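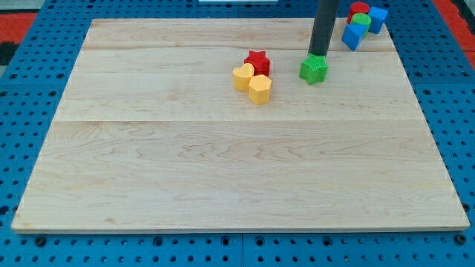
What finish should I put on a glued-up pale wood board that's going to be used as a worktop?

A hardwax oil, two thin coats, same on the underside as on the top. It keeps the colour fairly light and you can patch it later without stripping the lot.

Print this thread | E-mail to a friend

Search the forum: keyword, user name, Go

Benches, Boards and Tops > Finishing

tealeaf_tim wrote:
That's the short version from the sticky, and I've read it, but I've got a few more things to ask before I open a tin. The board is three strips glued together, the widest one at the front, pale and blond with a nice wavy grain and a few darker streaks in it. I think it's maple but the chap I bought it from only said "hardwood", so who knows. It'll be a general table top for crafts, a bit of model making, the odd mug of tea. I was going to use Gemska oil as my brother-in-law had half a tin left over from his stairs. Will it go yellow on me? I bought this board for the colour and I'd be gutted if it ended up looking like a pine bunk bed.

moss_and_mortar wrote:
Any ordinary oil will warm it up a bit. Wet a corner with white spirit and look at it while it's damp, that's near enough the colour you'll get. If you don't like that, get the one sold for pale woods. I used the Strobel one on a desk and it stayed very close to bare timber, though it does look a tad chalky if you put it on thick (I put it on thick).

Also, how old is the half tin? Mine had a skin on it like cold custard.

Ashley Blackburn wrote:
I'm going to disagree with the sticky, sorry! For a craft table I'd go with a water-based varnish every time. Oil is lovely for the first month and then somebody leaves a pot of ink on it. I did my own top in oil, regretted it by August, sanded it all off and put three coats of satin varnish on. Not a mark on it since, and I've got two children with felt tips.

moss_and_mortar wrote:
And when the varnish chips, Ashley? You can't touch up one spot, you've got to take the whole thing back. With oil I rub the stain out with a grey pad, wipe a bit more on and go and have my lunch.

Ashley Blackburn wrote:
It hasn't chipped though — that's my point. I'm on 5 years with it.

gustden_owner wrote:
Mine's a Gustden top, shop bought, also three strips, and I've had it both ways. Varnish was better for wiping down, oil was nicer to lean on. If I had to choose again I'd have the oil, but I'm a tidy worker and I use a cutting mat.

What I'd really ask Tim is how flat the seams are. Run a fingernail across them. If you feel a step at all, sort that first, whatever goes on top. A step you can hardly feel in bare wood shows up like a kerb once there's a sheen on it.

tealeaf_tim wrote:
Right, been out with the fingernail. Back seam is perfect. The other one I can just about feel on the left-hand side and then it vanishes. Is that a sanding job or a plane job? I own a plane but I wouldn't say I can use it.

gustden_owner wrote:
Sanding. Don't go near it with the plane if it's maple, and a wavy grain will tear out in front of you even if you're good. 120 on a flat cork block, along the grain, keep going until the step's gone, then 180 over the whole surface so it takes the oil evenly. I stop at 180. People who go up to 400 on a table are polishing it and then wondering why the oil won't go in.

moss_and_mortar wrote:
I go to 240 and mine's fine :)

gustden_owner wrote:
I said what I said.

pipkin866 wrote:
Can I add the boring one about the underside? My first board was finished on top and bare underneath and it cupped so badly you could roll a marble into the middle. Do both faces and the ends, and stand it on edge to dry so air gets to both sides. Pangate's yard does little pyramid feet for this, but offcuts work as well.

Ashley Blackburn wrote:
Agreed on the underside, whatever you use. See, I can be reasonable.

tealeaf_tim wrote:
Thanks all. I've binned the half tin (it was custard) and ordered a small Strobel in the pale one. I'll test it on the underside first, and if it looks chalky I'll be back for Ashley's varnish and a good telling off. Does anybody know how long before I can put a mug on it?

moss_and_mortar wrote:
Leave it a week if you can bear to. The tin will say less. I'd use a coaster anyway.

Last reply 6/6/26

Contact us | Copyright the forum and its posters | Back to top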